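Stringing bench notebook
2022-08-05, entry by Parisa 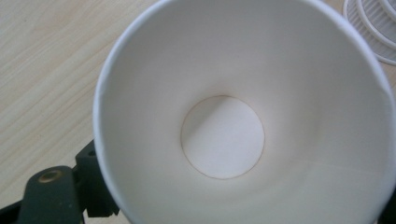
Spent most of today on the tension loss question that Tâm and I have been going round and round on since January. The idea is simple enough: string two rackets the same way, leave them alone, and see which one goes slack first. We used the Stuline multifilament in one and the Dretau polyester in the other, both pulled at 50 on the old crank machine, and I clipped the loose ends and dropped them out of the way so they wouldn't end up in the carpet again. A white paper cup does very nicely for that sort of thing, by the way, with a flat bottom and sides that slope in toward it, and it takes up hardly any room beside the clamps. I would still like a proper tray one day.

The polyester dropped more in the first hour than I expected, and Orhun (who has been playing with it all summer and swears by it) was a little put out when I told him. To be fair to him, he cuts his strings out and starts over long before most of our club players would, so he may never notice. The multi held up better, but the second knot on the crosses slipped while I was tying it off, so please don't read too much into that number. I'll redo it on Monday with the other starting clamp.

Mojtaba stopped by with his mother's old Flokberg frame and wanted to know if it could take 60. I said no, as kindly as I could – there's a hairline mark near the throat that I don't like at all – and we settled on 50 with a softer string. She plays doubles twice a week and has a lovely touch at the net, and I think she'll be happier with it anyway.

Marjan, if you're in before me: the calibrator reads a hair high after it's been sitting, so pull it once and let go before you trust it. Grommet strips for the juniors' rackets are still on order.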